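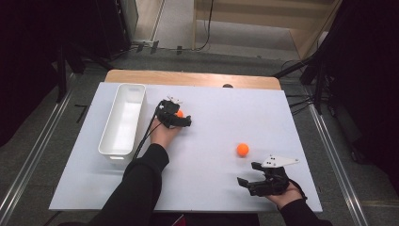
My mother's recipe for plum dumplings lists "flour, enough" as the second ingredient. The first is "potatoes, the good ones." I have spent most of January trying to turn this into something another human being could follow, and I would like it noted that I once wrote manuals for a living. She shapes them by eye, and when pressed on how big a dumpling should be before boiling she held up a thumb and forefinger and said, "A ball." What size of ball? An orange one like the one up there, small enough to hold between the fingers, would at least have given me a starting point. She looked at me as if I'd asked how long a piece of string was, then asked why I wasn't writing this down.

So I wrote it down. I now have a notebook with 32 pages of kitchen dictation in it, six of them about onions. The onion pages contradict each other. On one she says never to brown them, and on the next she browns them, and when I brought this up she said those were different onions.

The real trouble is that she measures everything with a blue enamel cup she bought in Jukbridge before I was born. It has a chip in the rim, and "to the chip" is a unit. I filled it with water and poured that into a measuring jug, and to the chip is 336 milliliters, a quantity no cookbook has ever called for. Two cups to the chip should be 672. I got 716, because she considers the second one a heaped cup even when it's milk. 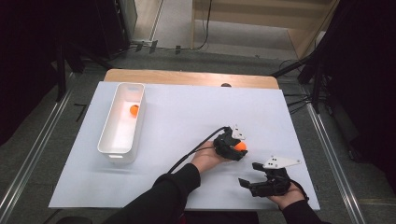 Snežana Babić
Writer, reluctant cook, keeper of the notebook

I tried buying my way out of the problem. The Fenico scale was very handsome and switched itself off whenever I went to find the salt. The Larken one stays on but takes its time, so you add a bit more, and then a bit more, and then it makes up its mind and you have bread for a wedding. My mother watched both of them with her arms folded. She has asked twice whether they can be returned.

Then there's the matter of "until it's ready." This covers dough, beans, jam, coffee and, on one occasion, my cousin's divorce. I asked her what ready looks like for the dough. She said it stops arguing with you. I wrote that down too, and the annoying part is that the next batch did stop arguing, a little before seven in the evening, and I knew it right away – though I couldn't have told you how.

My brother's view is that I should film her and be done with it. My brother has eaten these dumplings for forty years and never peeled a potato for them, so I'm filing his view with the onions.

For anyone still waiting on the recipe I promised in the last post: potatoes (the good ones), flour, plums, a sugar cube in each plum if they're sour, breadcrumbs fried in butter. Boil them until they float and then a while longer. She won't say how long a while is. I'm going over there again tomorrow with the notebook and a jar of Ccori honey, which she says is too expensive and finishes in a week.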